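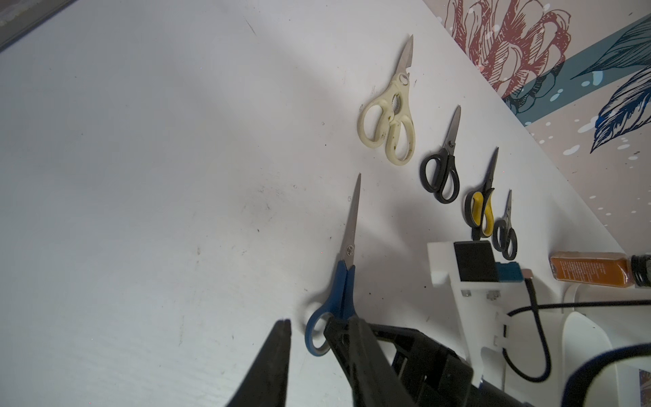
Thank you, thank you, and sit down

By Styliani Karras
11 September 2023

Print this page | E-mail to a friend

I read acknowledgments first. I know you're supposed to save them, like the mint on the pillow, but I spent most of my working life as a court clerk before I started reviewing crime novels, and a clerk learns to look at the back of the file to see who's been copied in.

So I can report that the list is growing. The thriller on my desk this week gives the author's agent a full paragraph, the agent's assistant another, and then moves on to a spin class. The spin class gets its own paragraph too. By the time we reach the husband, who is described as "my rock," I've been told more about the making of the book than the book told me about the murder.

I went down to the basement and pulled out some of the paperbacks I bought in 2000, the year I moved to Drutbridge. Most of them thank a spouse and a typist. One thanks a retired coroner "for lunch." I've wondered about that lunch for over twenty years, and I doubt I would have if the author had listed what they ordered.

The lawyers are the worst, and I say this with affection, having fetched their coffee. Lawyers who write novels can't leave anybody out. It's training. They've spent decades making sure that every interested party gets notice, and they carry on doing it after the last chapter. Gøran Berge practiced property law before he wrote his first mystery, and it closes with nearly 40 names in alphabetical order. His second adds a paragraph apologizing to people he forgot in the first. I liked both books. I'd have liked to get out of the second one without feeling that I'd been served.

I put this to Lindiwe Radebe, who edits fiction at Otero and has to wait for these pages to come in. They're always late, she told me. Authors who'll give up a subplot without a murmur will fight for a week over whether the brother-in-law goes before the dentist. She never cuts a name. She did once ask a writer whether he needed to thank the city of Lisbon, and he said he'd take Lisbon out if she let him keep the ferry. The ferry's in there. Page 2 of the acknowledgments, if you have the hardcover.

What bothers me isn't really the length. It's what the length is for. A thank-you in print used to be a private remark that happened to be left out where strangers could see it. Now a lot of it is aimed over the shoulder of the person being thanked, at the famous novelist who gave the blurb, or the festival that might ask you back in November. You can hear the voice change. The mother gets "for everything." The prizewinner gets four adjectives and her title spelled out. I don't blame anyone for this. Writing pays badly and goodwill is free. But I would like the mother to have one of the adjectives.

I should put the other side, and the other side is Béla Lengyel, who runs the fiction tables at Núñez, where I buy more than I should. He says customers love the back pages. They stand there reading them before they look at the price. A woman came in last year and bought two copies of a novel she had no plans to read, all on account of her cousin being thanked for information about boats. Béla's view is that any page that makes somebody's cousin happy is doing better than a good many chapters, and he may be right — he sees the readers and I only see the books.

And I've been thanked myself. Once, for checking how a jury gets sworn in, in a novel by Ebbe Eklund that came and went quickly. I'm between a locksmith and a man who lent a cabin. She spelled my name wrong. I have shown that page to everyone who's ever come to my house, including a plumber, and I can't pretend I'd have been as pleased if she'd sent a card.

Still, I'd ask for some restraint. Thank whoever read the bad draft. Thank whoever paid the rent. If an expert helped you, say so, and take the blame for the mistakes, although I notice it's always the mistakes "that remain," as though the others had been led away quietly. Leave the spin class until you see them on the bikes. And if you're a lawyer, please remember that the people you leave out have no right of appeal.

I've started on Gøran's third, by the way. It's dedicated to his wife, and there's a plot involving a boundary wall that I think is going to turn nasty. The acknowledgments run to six pages. He's included a map.

Print this page | E-mail to a friend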